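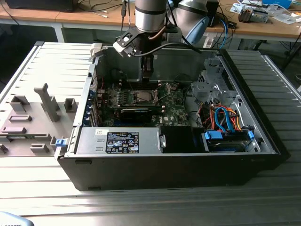 4. Moving Nestar to a different computer

Read this section to the end before you start. Most people don't, and section 9 was written for them.

Nestar keeps your household accounts in one file, called the ledger. The program can be downloaded again whenever you like. The ledger can't.

Before you begin

You will need your licence key, a USB stick and 30 minutes. If your ledger goes back further than October of last year, make a cup of tea as well.

On the old computer

1. Close every Nestar window, including the small one that hides behind the calendar.

2. Open Nestar Tools and choose Pack Ledger. Type a password when asked. "Password" is refused, and so are the 47 other things people try next.

3. Save the packed file to the USB stick. Wait for the word Done. The green bar reaches the end well before the work does.

4. Choose Release Licence. Your key is then free to be used elsewhere.

CAUTION: Do not remove Nestar from the old computer yet. You may feel like tidying up. Resist until step 9.
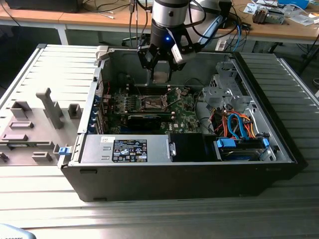 On the new computer

5. Install Nestar and start it once. Decline the tour.

6. Enter your licence key. The letter O does not appear in any key, so if you think you see one, it is a zero.

7. Choose Unpack Ledger and pick the file on the stick. Ledgers made before September 2018 are converted to the current layout, during which the screen goes blank. Leave it alone.

8. Check the closing balance against the old computer. They should match to the penny. A balance that has gone up is also an error, however welcome.

9. Remove Nestar from the old computer.

Note: If you import statements through Wuvis, you will have to sign in again. Wuvis forgets everyone equally.

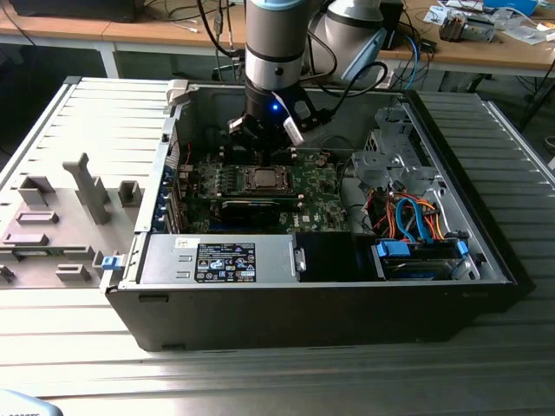
If something goes wrong

Error 2988 means the stick was pulled out early. Go back to step 2.

If the menus appear in Magyar, open the fifth menu from the left, choose the last entry and pick your language from the list. The installer was written by Isitz, and now and then it gets homesick.

If the balance is blank, press F5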